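Pestow Soft Tip Kit

Swap-on fingertips for small 3D-printed arms. The kit comes with two tips, a coupling and a bag of screws one larger than you need. Payload is 200 g, or 86 g if your arm has been dropped as often as ours.

We ran it against the Helberg claw and the Maihi suction cup. Helberg grips harder and is louder about it. Maihi is lovely on glass and sulks on cardboard. Pestow came second at nearly everything, and we ended up leaving it on the arm.
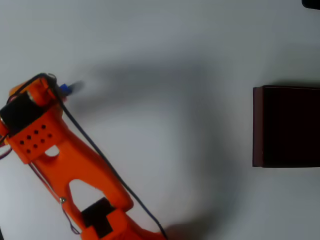 Orange printed arm on the bench, tip moving, dark box at right.

Pei-shan Huang put 3,000 cycles on one set of tips before the edges wore. The Drornex controller gave up at 2,000 and had to be restarted - twice.

Fits most hobby servo wrists. Power supply not included. Tips in the softer grade ship in August.

Questions about fit go to Ya-wen Kwok, who will ask you to measure it again.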